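Laizer hand-held grippers, two-piece kit: review
28 October 2021
By Gladys Mbwambo

The Laizer kit is a pair of hand-held grippers for recording demonstrations that a robot arm can later learn from. You hold one in each hand, do the job, and the files go to your computer. I used a pair for 12 days on household work, mainly bedding and laundry, which is where a lot of these tools fall down.

Each gripper has two black jaws on a linkage, with blue ribbed pads on the inside faces. The pads are the best part of the kit. They are soft enough to take hold of thin cloth, and the ridges stop it sliding out when you pull sideways. My older Uldale pair has flat pads and drops a pillowcase about every other try. The Laizer pair dropped very few.

Cloth lying flat on a mattress is the harder test. You have to come in low and press down a little before you close, and it takes some practice to do that with both hands at once. 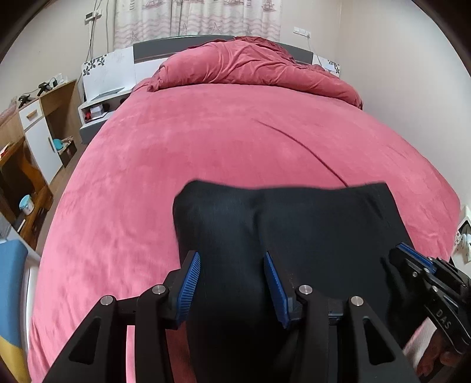

Working a piece of black cloth on the bed with both grippers.

Weight is fine for the first hour. After that I felt it in my wrists, more on the right side. Hadi Abou Jaoude tried the pair for an afternoon and had the same complaint, though his hands are bigger and he found the grip more comfortable than I did. A strap would help. The Tunel set comes with one.

The jaws open wide enough for a folded towel. A thick duvet is another matter. You can pinch an edge or a crease and drag it, but you can't get hold of the bulk of it, and if you push in too far the body of the gripper ends up plowing into the fabric. I learned to stop short and let the tips do the work.

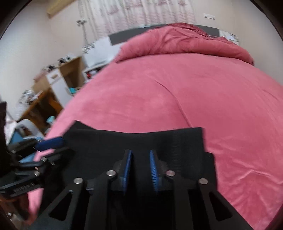
Gripper up against the duvet, jaws nearly together.

Setup took me most of a morning. The printed guide skips the step where you pair the left and right units, and I had to write to Homorcombe, the store I bought from, to get it. They answered the next day. Once paired, the two stayed in step, and out of 400 recordings I threw away 13 for bad timing.

Spare pads are sold in packs of 2, so one pack does one gripper. Mine show no wear I can feel yet. Homorcombe says a softer pad is coming in November, and I would like to try it on sheets.

I'm keeping the kit. For rigid objects the Uldale pair does the job and costs less. For cloth I would pay the difference, and buy wrist straps at the same time.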